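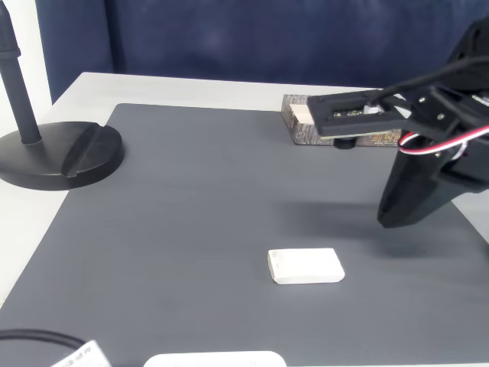
Page last changed: August

Bench rules, second attempt

Members with long memories will recall that Stiramwood already had rules for the small arms. There were 30 of them, laminated, and hung at a height that suited only the tallest among us. When we asked people at the last open evening to name any three, the most popular answers were "wear goggles", "don't eat" and one that belongs to the laser cutter. So the list has been taken down and a shorter one has gone up.

The new rules cover any table-top arm that picks things up and puts them somewhere else. They do not cover the big Jatari machine in the cage, which has its own rules and its own key, and will go on having both.

First, the mat. Every arm works over a mat, and the mat lies flat on the table with no tools under it. A ribbed grey one is fine. So is any other colour, whatever you may have heard from the tidier end of the room. If the mat has crept, put it back before you start and run your start position again. Last winter we had a whole month of "the arm is drifting" reports on bench two, and several very clever fixes in software, before anybody pushed the mat back to its corner.

Second, cables. This is the one we expect to be ignored, so it is printed in bold on the wall. A loop of wire at the gripper is good and necessary, as the joint has to turn without tugging at anything. A loop of cable lying on the mat is a different animal. Before each run, move the arm by hand through its full sweep with the power off and watch every wire while you do it. Anything that can be caught gets clipped or moved. Red and white servo wires are to be looked at where they bend, which is where they break, and a wire with a nick in it comes off that day. Tape is not a repair. We have had this argument and we are not having it again.

Third, stands. Lamp stands, microphone stands and anything else with a pole must have a heavy base and must be outside the sweep of the arm. Outside means outside when the arm is stretched right out, and not outside when it happens to be parked. The stand that went over in the spring weighed very little and cost us 249 pounds, most of it glass.

Fourth, what goes on the table. The thing being picked up may be on the mat. Other things may be on the mat if they are part of the task, and this includes clutter if your task is about clutter, in which case write "clutter" on the run sheet so that we can tell it from the ordinary kind. Phones, mugs and house keys are never part of the task. Arthur, our oldest arm, has an excellent grip and no sense of property.

Fifth, hands. Hands stay off the mat while the motors are live. If the block has rolled, slid or ended up at a silly angle, stop the arm, wait for it to settle, and then reach in. Yes, it is slow. One member worked out that stopping properly added 203 seconds to a full evening's session and presented this as a complaint. We have filed it under evidence for the other side.

Sixth, the run sheet. Bench, arm, start time, what you were picking up, what went wrong. One line each. The old form ran to two pages and asked for room humidity, and of more than 700 sheets in the drawer, a good many give it as "yes". The new one fits on a half sheet and leaves humidity out.

Speed limits are the same as before. New programs run at the slow setting until they have finished five clean runs, and a change to the gripper makes any program new again. That goes for swapped finger pads too, even very small ones. The people from Clilota, who share our Stiramwood benches in the evenings, have agreed to work to the same list, and asked only that we spell their name correctly on it.

Copies are by the door at eye level. Old run sheets will be accepted until the pile is used up, and then they won't.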